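Gripper Safety Checklist, Unit 2354
Inspected 17 Aug 2021 by Nélida Alarcón
Reason: jaw failed to release on command, Skasenar station

1. Stop button, both units: PASS
2. Cable routing clear of linkages: PASS, recheck in October
3. Screw caps seated: PASS
4. Finger pads, wear and adhesion: COMMENT

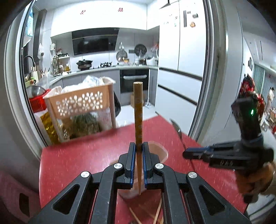 The release fault was traced to the left linkage, which stuck after 1000 cycles without cleaning. Grease residue was found at the pivot. Linkage cleaned and refitted by H. Espinoza. Pad contact matters here as well – a long wooden stick pinched upright between the blue pads bears on a narrow strip of each, and wear should be checked along that strip first. Pads with lifted corners are to be replaced in pairs.

5. Jaw opens fully under load: FAIL before cleaning, PASS after
6. Pinch points marked: FAIL, labels on order from Plando

Item 6 stays open. Keep fingers out of the jaw path until the labels are fitted.

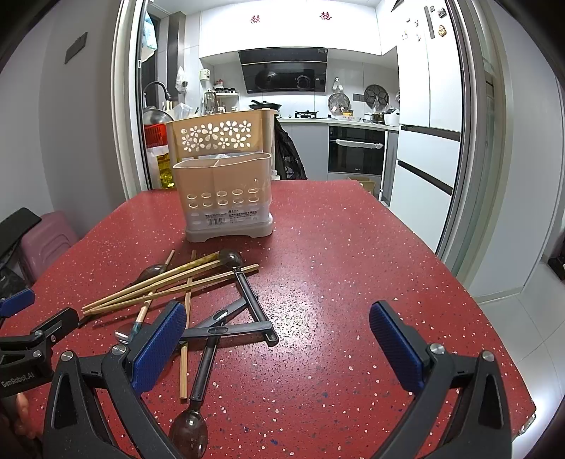
Can the unit be used while item 6 is open?
Use is allowed with two operators present, one of them at the stop button. If the jaw sticks again, cut power before touching the linkage and report it to Espinoza.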